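Home Products Lobby & Lounge Care Guides Spare Parts Stockists

Namudo Curved Sofa -- Set-up and Care Guide
Section 4: Placing, dressing and looking after the back

Read section 3 first if the feet aren't on yet. Do not do this bit with the sofa on its side.
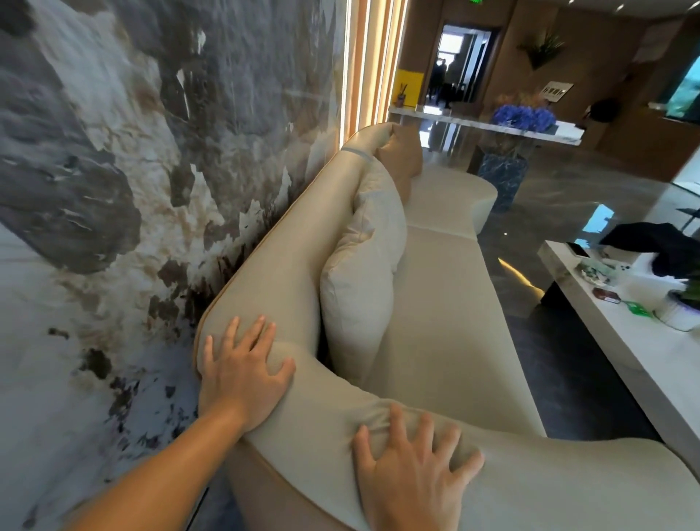
Most of the trouble we get called out for is the back. Too hard up against the wall, or dragged by the piping, or cushions jammed down behind the seat. So take ten minutes over it.

4.1 Before you move it

1. Sweep the floor. Properly, corners too. Grit under a foot will scratch marble and you won't get it out.
2. Felt pads on every foot. Check they're stuck down flat.
3. Throw cushions off, put them somewhere clean.
4. Measure the wall. The curve needs more room than you'd think, go by the outside edge of the back and not the seat.
5. Rings, watches, lanyards off. Pale fabric pulls easily.

CAUTION: two people to lift. Never push from one end, the curve wants to swing round and it will take the skirting with it.

4.2 Placing

1. One person each end, hands under the base rail. Not the back.
2. Lift, walk it in, set down the end nearest the wall first.
3. Bring the other end round slowly until the curve faces the way you want.
4. Check the gap behind. On painted plaster leave 35 mm. On printed or stone-look panels you can go closer but the piping must not rub -- slide a sheet of card down the back, if it sticks, come out a bit.
5. Near strip lighting or heated slats keep the upholstery clear of the fittings. See the Stenditz lighting sheet if you bought the set.
6. Stand back by the door and look. Adjust now, not after the tables are in.

Note: keep exits and doorways clear. Local fire rules come first, whatever the floor plan says.

4.3 Settling the padding

New backs come out of the wrap a bit lumpy. Normal.

1. Flat hands, fingers spread. Start at one end of the top edge.
2. Press down and let go, move along a hand's width, press again.
3. Then the same lower down, pushing the filling out towards the piping.
4. Smooth the fabric with your palm in one direction only.
5. Leave it over night and repeat. Small creases on the inside of the curve stay, they're part of the shape.

CAUTION: do not sit or stand on the back. Do not let kids run along it. Seat is rated 200 kg per section, the back isn't rated for anything.

4.4 Throw cushions

1. Large cream one goes first, leaning on the inside of the back.
2. Smaller tan one further along, nearer the end. Leave a gap between them so people can still sit down.
3. Plump from the sides. Don't chop the top, it splits the seam.
4. Swap them about every so often so the fabric wears evenly.

4.5 Cleaning

-- Vacuum weekly, soft brush, low suction. Get into the seat seams.
-- Spills: blot with a white cloth. No rubbing. Cold water only, then call if it hasn't shifted.
-- Coffee and sunscreen are the worst on the cream colour. Get on to them straight away.
-- Kaufmann fabric cleaner is fine on the seat and cushions. Test it underneth first, and keep it off the piping.
-- No bleach, no steam, no baby wipes.

Piping come loose? Don't glue it. Tuck it back in, put a bit of low-tack tape over it and ring us.

Next: Section 5, Side tables and joining units

Bilik Furniture -- Customer Care -- Guide revised 6 July 2016 -- All rights reserved -- Back to top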